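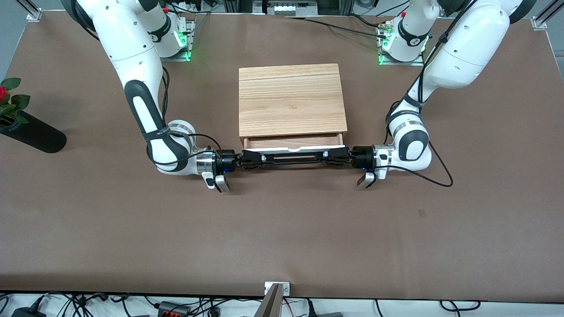 Troslow, May

Our project started with a drawer that wouldn't close. One of us had bought an old sewing chest at the flea market on Frade Street, and every time the weather turned damp the bottom drawer jammed so hard you had to sit on the floor and pull with both hands. By the end of a dry week it slid like butter. We wanted to know how much the wood was really moving, and whether the way you cut and finish a board changes that enough to matter to somebody building a small box at home.

So for one semester we measured wood! It sounds dull and we loved it.

What we already knew

Wood takes in water from the air and gives it back. When it takes water in it swells, mostly across the grain and hardly at all along it. A board cut so the growth rings stand upright on the end (quartersawn) moves less across its width than a board where the rings lie flat (flatsawn). All the woodworking books say so, but we hadn't met anyone in our class who had watched it happen, and we had a school workshop, a bathroom scale we weren't allowed to use, and a very good set of calipers we were.

How we did it

We cut 34 test strips from three kinds of wood: pine, maple and poplar. Every strip was the same length and thickness and ran across the full width of the board it came from. Half were flatsawn and half were quartersawn, or as near as we could get. The poplar was hard to sort because the rings are faint, and we argued over several pieces with a magnifying glass before we agreed.

Then we finished them three ways. One group was left bare, one got two coats of shellac, and one got paste wax. We let everything sit on open racks until the weights stopped changing.

For the damp part we used a big lidded storage tub with a tray of salt water in the bottom, which holds the air at a steady humidity once it settles. The dry part was the same tub with bags of drying beads. A small humidity meter hung inside on a string. We measured width at the middle of each strip, marked with a pencil line so the calipers always went on the same spot, and wrote down 253 readings over 6 weeks. The odd number is on account of a strip of poplar that split and a page of the notebook that met a cup of cocoa.

What we found

Flatsawn beat quartersawn for movement in all three woods, and the gap was easy to see in the numbers. In maple it was biggest. Pine moved less than we had guessed, which surprised the half of the group that thinks of pine as cheap and jumpy.

The finishes were the best part. Shellac slowed everything down a lot. In the first days in the damp tub the bare strips shot up while the shellac ones barely budged. But leave them in there long enough and they crept up to nearly the same width! The finish buys time. For a drawer that sees a wet week and then a dry one, time may be all you need. Wax did a little, less than we hoped, and it made the calipers slippery.

We also tried a real drawer. We built two small pine boxes with one drawer each, one with a tight fit and one with a gap of around 3 millimeters in total, side to side. After the damp tub the tight one needed a hard tug. The loose one ran fine but rattled, and it looked sloppy when we set it next to the other.

Things that went wrong

Our first salt tray was too small and the humidity wandered all over the place, so we threw out that week and started again. We also measured the early strips right after handling them with warm, sweaty hands, and we don't fully trust those rows. If we did it over we would wear gloves from day one and use fewer kinds of wood with more strips of each.

What we would like to try next

Plywood, for sure. We'd also like to test end grain sealed on its own, as most of the water seems to go in there first. And the sewing chest is still jammed. We plan to plane a hair off the drawer sides next winter, when the air is dry, and then shellac the inside as well as the outside.

Comments

biltulum_bench
Great read. Did you weigh the strips at every reading too, or only while they were settling at the start?

Plaltetano
Love the shellac result. My kitchen drawers do the same thing every August and I have been blaming the slides.

oldplane
Leave the gap at the top of the drawer, that's where the sides swell. Side to side you can go tighter than you did.

Plaltetano
@oldplane will try that on the next one, thanks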